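Field Safety Technician, Path Robots (Murnden)

Stolance runs Zesow delivery robots on park paths with loose gravel and patched asphalt.

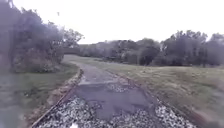

Background

In April a unit lost wheel odometry on gravel, failed to trigger its stop and left the path. No injuries. The fleet is limited to walking speed until the fault is closed.

Duties

Repeat the fault on mixed surfaces. Log slip, tilt and brake delay. Test the emergency stop before each run.

Requirements

Two years of field test work. Able to lift 40 pounds.

Terms

Full time. Apply by 21/12/2024, quoting ref. 778.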